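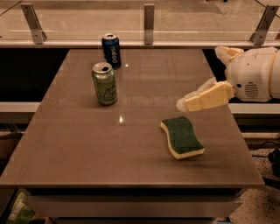 *Figure 1. Drink cans and a kitchen sponge on a table with a glossy top.*

# What happens to the cans? Drink can recycling in a shared student house

Student project report, Environment and Society module
Author: Fitriani Raju
Supervisor: Myfanwy Kneath
Jun 4, 2019

## 1. Why I chose this subject

When I came to Clindach to study, I lived in a house with people from several countries, and we all had different habits with rubbish. In my family at home, we kept drink cans in a sack behind the kitchen and a man came to buy them by weight. In Clindach the cans go in a green box, together with glass, and the council lorry takes them. I wanted to know how many cans from our house really went into the green box, and how many went into the ordinary bin.

My first plan was to study all kinds of packaging. Mrs Kneath advised me to make the subject smaller, and I am glad that I listened to her. Paper and plastic have many rules, and the rules are not the same in Dorkness, where some of my classmates live. A can is simple — it is metal, it is easy to recognise, and every council near us accepts it.

## 2. Background

Most drink cans in this country are made of aluminium. It can be melted and used again many times, and melting old cans needs much less energy than making new metal from ore. For this reason a can in the wrong bin is a bigger loss than it seems from its weight.

The text books I read speak mostly about cities and large numbers. I found less about small households, and almost nothing about houses where people do not know each other well and share one kitchen. A former student of our department, Iolo Humphreys, wrote his report about food waste in a hall of residence. He found that people sort better when the bins stand side by side. I used his idea in the second part of my work.

## 3. Method

The study was done in our house on Giraldo Terrace. Five people live there, and all of them agreed to take part. The work had two periods of the same length. In the first period nothing was changed. The ordinary bin stood under the sink and the green box stood outside the back door, beside the bicycles. In the second period I put a small box for cans in the kitchen, next to the ordinary bin, and we emptied it into the green box when it was full.

Every evening I counted the cans in both places and wrote the numbers in a notebook. I wore rubber gloves for this. I did not write who had used which can, because I did not want my housemates to feel watched. If a can was crushed I counted it as one. Steel food tins were not counted.

At the end I had a short talk with each housemate. I asked the same questions to all of them, and I wrote the answers down directly after.

## 4. Results

In total I counted 183 cans. In the first period there were 94 cans, and in the second period the rest. So the amount that we drank was nearly the same, and this made the comparison easier.

In the first period, over half of the cans were in the ordinary bin. In the second period only 3 cans were found there, and 2 of them were on the same evening, after a birthday dinner with guests from outside the house.

The talks helped me to understand these numbers. Þórarinn Ravn told me that he knew very well where the green box was, but in January the step outside is dark and slippery and he did not want to put on shoes. Another housemate believed that cans must be washed with hot water and soap before recycling, and she thought this was too much work for one can. I checked the council leaflet. It asks only for a quick rinse, and it says nothing about soap. We put the leaflet on the fridge after that.

Nerys Meredith, who grew up in Altesport, said that her old school collected cans to pay for sports equipment, and she still feels a little guilty when she throws one away. She was the only person who used the green box almost always, also in the first period. I could see this from the talk and not from the counting, so I cannot prove it.

## 5. Discussion

The result agrees with the report of Iolo Humphreys. When the box was near, people used it. However, I must be careful. My housemates knew that I was counting, and maybe they behaved better for this reason. In the second period the leaflet was also on the fridge, so I cannot separate the effect of the box from the effect of the leaflet. If I did the study again, I would change only one thing at a time.

There is also the question of smell. Two housemates complained that the small box smelled of old cola and beer when the weather became warmer. We solved this by rinsing the cans and wiping the box with a sponge on the day of collection. The person who did the wiping was usually me, and I do not know if it will continue when I move out.

I had hoped to compare our house with one in Dorkness, but the students there had examinations and could not count every evening. It would be useful for another student to try it.

## 6. Thanks

I thank Mrs Kneath for her patience with my first draft, and all my housemates for letting me look in the bin. The notebook with the daily numbers is kept with the department copy of this report.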